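**Amier open day, cable sorting station: pre-demo inspection checklist**

Station 3, Haredville hall. To be filled in before doors open and again at the midday changeover. Comments go under each item. Mark OK, FIX or N/A. A FIX in section 1 or 2 means the station stays off.

## 1. Floor and barrier

- [x] Barrier posts set and belt pulled tight. OK
- [x] Visitor line taped 45 inches from the table edge. OK
- [ ] Floor leads covered where visitors cross. FIX
 - Comment: mat at the Wendura booth side had lifted at one corner. Retaped at 8:40, check again at noon.
- [x] Exit behind the station clear. OK
- [x] Sign: "Arm moves without warning." OK, readable from the line.

## 2. Arm and stop buttons

- [x] Operator stop tested, arm halts and holds. OK
- [x] Second stop on visitor side tested. OK
 - Comment: visitor side button is stiff. Works, but push it square. Weldu told us they'd bring a spare in March and we don't have it yet.
- [x] Speed cap set to demo setting. OK
- [x] Mounting bolts checked with wrench, paint marks line up. OK
- [x] Wrist camera bracket tight, lead clipped to arm. OK
- [ ] Reset key kept by operator. FIX
 - Comment: key was left in the cabinet. Operator has it now. Please don't leave it there overnight.

## 3. Work surface and cables

The demo job is picking USB cables off a wood table by the plug. Cables go down in a heap at the start of a run and the operator does not straighten them.

- [x] Table locked, does not rock. OK
- [x] Cables all unplugged from any power source. OK
- [x] No bare wire or cracked housings. OK
 - Comment: one cable pulled from the box for a split jacket. Binned.
- [x] Heap is placed inside the arm's reach. OK
- [ ] Glare on table checked from the wrist camera. FIX
 - Comment: bright on the right side. Overhead row nearest the door should be switched off during runs.
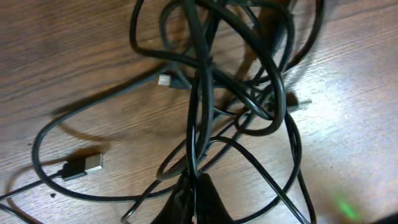 *Item 3: cable heap on the table, a USB plug showing at left, another plug at right.*

- [x] Spare cables stored off the table. OK
- [x] Cable box labeled and lid on. OK, 76 in the box after the one was binned.

## 4. Gripper

- [x] Both finger pads seated, no peeling edges. OK
- [x] Pads wiped down. OK
- [x] Gripper opens and closes fully on command, five cycles. OK
- [x] Grip force at the low setting. OK
 - Comment: leave it at low even if a plug slips. The midday operator raised it last time and marked up a housing.
- [x] Pad change log up to date. OK
 - Comment: next change due at 1000 cycles.
- [x] Approach to a single plug watched by operator with hand on stop. OK
 - Comment: a plug with open table next to it is the one to start on. If the plug is under other cords, stop the run and spread the heap by hand with the arm off.
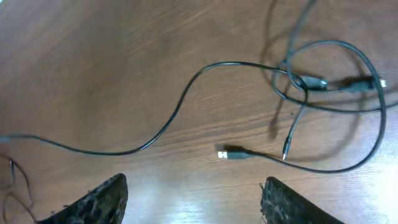 Haredville, March

## 5. Visitor handling

- [x] Group size capped at 26 per showing. OK
- [x] Host stands on the visitor side for the whole showing. OK
- [x] Children in front, adults behind. OK
- [x] No bags on the barrier. OK
 - Comment: bags go on the rack by the coat stand. Host to say so before each showing, the sign is too small.
- [ ] Hearing loop switched on. FIX
 - Comment: battery flat in the host's unit. Replacement is in the Amier crate, top tray.
- [x] No one handed a cable while the arm is powered. OK
 - Comment: visitors do ask. Pass the handout cable around only after the showing, with the stop pressed.

## 6. Between showings

- [x] Stop pressed before anyone reaches over the table. OK
- [x] Cables at the left edge checked for loops near the fingers. OK
 - Comment: the thin cords can end up lying across a finger. Lift them off by hand, stop pressed. Do not jog the arm to shake them loose.
- [x] Loose leads with small plugs kept in the heap or taken off the table. OK
- [x] Table wiped. OK
- [x] Run sheet initialed. OK
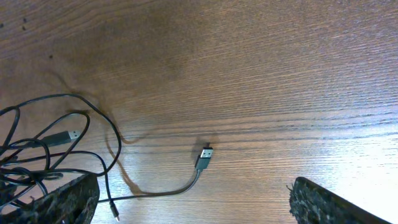

**Can a visitor press the start button?**

Only with the host next to them, after the operator has called the table clear. One visitor per showing.

## 7. Close down

- [ ] Arm parked and power off at the cabinet
- [ ] Key signed back in
- [ ] Cables counted back into box
- [ ] Barrier left up until the hall is empty
- [ ] Open FIX items copied to the afternoon sheet

Comment for close down: the cabinet fan keeps running after switch-off. Leave it, it stops by itself. Wendura needs the aisle for their pallet truck from 5:15, so barrier posts go against the wall and not in the aisle.

Open at time of writing: glare (3), hearing loop (5), mat recheck at noon (1).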